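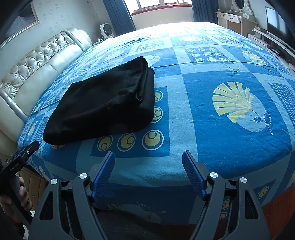
Figure 1. Bed with a blue patterned bedspread and a folded black cloth.

Cold rooms, warm feet: how students in Cleltonell keep warm at night
Second year project report, Home and Environment module

Why I picked this

My first idea was to do something on loft insulation, and I got as far as a reading list before I realised I'd fall asleep over it. Then February came and our shared house dropped to the sort of temperature where the butter won't spread at any hour of the day, and I started asking people what they wore to bed. Everybody had an answer! Some of them had very long answers. My supervisor, Krisztina Pálfi, said that if people will talk that much about a thing without being pushed then it is probably worth a project, so I dropped the lofts and went with bedrooms.

The question I ended up with was: what do students in rented rooms do to keep warm at night, and does it match what they say keeps them warm? Those are two different things, as I found out.

What I did

I sent out a questionnaire through Plinex, the form tool the department uses, and got 70 usable replies. There were a few more but some had only filled in their name and the date, and one person had written a complaint about the bus. I also asked four people to keep a night diary for 2 weeks. They wrote down what was on the bed, what they were wearing, whether the heating had been on after nine in the evening and how they slept, on a scale from "awful" to "great". I lent each of them a Zorari room thermometer and asked them to read it at bedtime and again when they got up.

The four diary people were Dalia Slaoui, Katalin Halász, Barnabás Jakab and Győző Medve. They all said I could use their names. Dalia and Katalin live in Hafstein, the big student block by the ring road, and the other two are in old terraced houses on the hill, which is where the really cold rooms are.

I had a budget too, if you can call it that. The thermometers came out of it and there was enough left for a packet of biscuits for the interviews.

What people said

Most people who answered put "thick duvet" as the thing that keeps them warmest. Socks came second, then hot water bottles, then "another person or a cat" (I had left a box for other answers, my mistake or maybe my best decision). Hardly anyone mentioned the mattress or what was under them, and I thought that was strange, because I'd read quite a lot by then about how much heat you lose downwards if the mattress is thin.

When I asked about heating, the replies split quite neatly by who pays. People with bills included in the rent had it on in the evening and often forgot to turn it off. People paying their own bills mostly had it off by bedtime, and several of them wrote things like "we have a house rule" or "we have a house argument". One house keeps a shared heating kitty with a note of who pressed the button. I'd love to do a whole project on that house.

What the diaries showed

The Hafstein rooms barely changed overnight. Dalia got bored of writing the same reading and by the second week she was just putting "ditto" with little drawings next to it. Her worst night was her warmest one, when the heating stuck on and she ended up with the window open and the duvet on the floor.

Győző's room was a different story. It has an outside wall on two sides and a window that doesn't shut properly, and he could lose several degrees between going to bed and getting up. He tried something new nearly every night: fleece blanket under the sheet, fleece blanket on top, hat, no hat, a rolled towel along the window sill. According to him the blanket under the sheet made far more difference than the one on top, and his sleep scores agree with him. I should say that the rolled towel arrived on the same night, so I can't really separate the two. I did ask him to change one thing at a time. He said it was too cold for science.

Barnabás swears by layers. Sheet, thin blanket, duvet, bedspread, and he peels them off one by one if he gets hot. His scores were the steadiest of the four even though his room was nearly as cold as Győző's. Katalin wrote the least but she had one very useful note, that going to bed with cold feet ruined the night whatever the thermometer said. After that I went back to the questionnaires and found that the sock people reported falling asleep faster than everybody else.

Problems

Four diaries is not many. "Great" means something different to Dalia and to Győző, who I think would call any night "great" if he woke up able to feel his nose. The readings at getting-up time were taken at all sorts of hours, and one or two late ones had the sun on the thermometer. I also never asked what people's duvets were filled with, and I really should have.

The write-up was meant to be 2000 words, with 500 of those for the method, and my first draft had it the other way round. Krisztina crossed out a lot about butter.

What I'd do next

I'd like to take the under-the-sheet blanket on its own and try it in more of the cold houses, same blanket, same sort of room, next winter. I'd give everyone a fixed time for the morning reading as well. Dalia has asked for a bigger box for the drawings.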